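Home > Household > Laundry and Linens

Towels come out of the wash stiff and smelling musty, what am I doing wrong?

Posted by heikki_l

We moved into our place in September and ever since then our bath towels have been coming out of the wash stiff, with a musty smell that shows up again as soon as they get damp. They smell fine straight from the dryer. Use one after a shower, hang it up, and by the next morning it smells like a basement.

The washer came with the house. It's a front loader, a Kemppainen, maybe eight years old. I use the liquid detergent we always used at the old house and fill the cap to the line. I also use fabric softener. Water is hard here, the town report says 18 grains. At the old place it was much softer and we never had this trouble with the same towels.

So far I have tried an extra rinse, and I tried one wash with vinegar in the softener drawer, which helped for two days. The towels are plain cotton, nothing fancy. I'd like to not buy new ones if the old ones can be saved. Is it the machine, the water or the soap?

Heikki Lindqvist

3 replies

Mehwish Sial
Member, 3000 points
2018-02-11

Probably all of them together, but start with the soap and the softener.

At 18 grains your water is very hard. The minerals tie up part of the detergent and leave a film in the cotton. Fabric softener adds its own coating on top. The towel then doesn't absorb well, doesn't rinse well, and holds body oil that the bacteria live on. The dryer heat hides the smell until the towel gets wet again.

First, stop using fabric softener on towels. Don't cut it down, stop.

Second, strip what is already in there. Fill the bathtub with the hottest water you have and add a quarter cup of borax, a quarter cup of washing soda and half a cup of powdered detergent. Put in clean towels, push them under, and leave them until the water is cold, stirring once in a while. Keep colors separate from whites. The water will probably turn gray. Drain the tub, wring out what you can, and run the towels through the washer on hot with no soap at all. Don't do this every month, it's hard on the fabric. Once or twice a year is plenty.

Third, clean the washer. On a front loader, pull back the rubber door gasket and wipe the fold underneath. Take the detergent drawer out completely and scrub it and the slot it sits in. There should be a small drain filter behind a panel at the bottom front. Put a shallow pan and a towel under it before you unscrew it. Then run the hottest cycle empty with a washer cleaner, or with plain chlorine bleach if your manual allows it. Never put bleach and vinegar in the same cycle.

Going forward, use powdered detergent with some washing soda, wash on hot, and don't pack the drum. Three quarters full is as far as I would go. Leave the door and the drawer open between loads.

If you can afford a water softener it will fix the underlying problem, and it's easier on the water heater too. We put one in at our last house and used far less soap afterward.

gernari_jan

Had the same thing. Vinegar never worked for me either. I bought new towels from Plondby and they were doing it too after a couple of months, so save your money. What fixed it was moving the towel bar. Ours was behind the door where no air got to it and the towels never dried. Now they hang by the window and there's no smell.

Nillolport Dave

Agree with Mehwish on the softener. A few things to add.

Check that your hot is really hot. Our washer mixed in cold even on the hot setting, and the laundry is at the far end of the house, so the first few gallons were lukewarm anyway. I run the utility sink until it's hot before I start a load of towels.

Run the bathroom fan for 20 minutes after the last shower. Our fan was moving almost no air until I took the cover off and vacuumed it.

For the stiffness, shake each towel out hard before it goes in the dryer and take it out when it's just dry. Overdrying makes them scratchy. I have towels that are 19 years old and still in use, so yours can likely be saved.
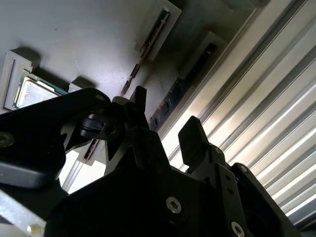
If you do the tub soak, wear rubber gloves when you wring them out. Washing soda is rough on your hands.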